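Water Rights

The inspector came up the valley road on Tuesday, December 12, 2023, with a clipboard and a measuring rod. His name was Krešimir Omerović, and he had been sent by the district to read the gauge at Povelwood.

The gauge was a painted board bolted to the spillway. It stood at 114. The August reading, entered in his own hand, was also 114. It had rained for 47 days between the two.

He checked the bolts, which were tight. He lowered the rod at the north end, then at the south, and wrote down the same figure twice.

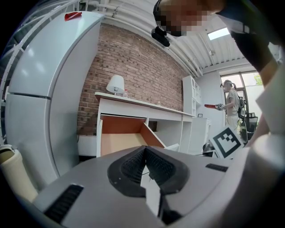
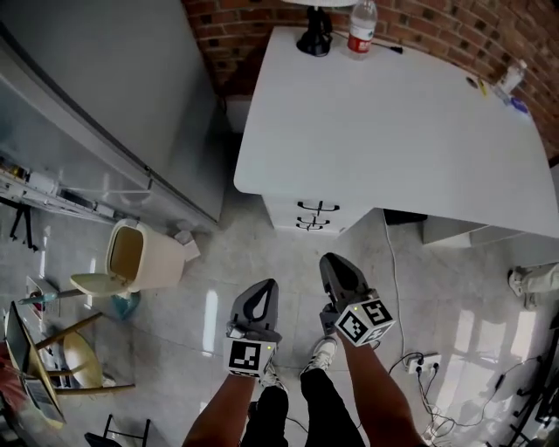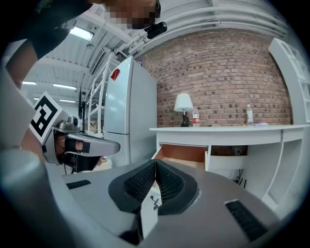 The keeper of the dam, a woman named Gurkby, watched from the pump shed.

"Where does it go?" he asked.

"Downhill."

"The outlet is closed. I have the valve log."

"Then it doesn't go there."

He opened the permit. Page 5 allowed a loss to seepage of 1,027 gallons a day. He did the arithmetic on the back of the form and did it again on the front. The reservoir should have been over the road by Thanksgiving.

Gurkby brought him coffee in a tin cup. He set it on the wall beside the spillway and finished the page. Under Remarks he wrote "Level steady." When he reached for the cup it was still full, and he drank for a long time before he looked into it again.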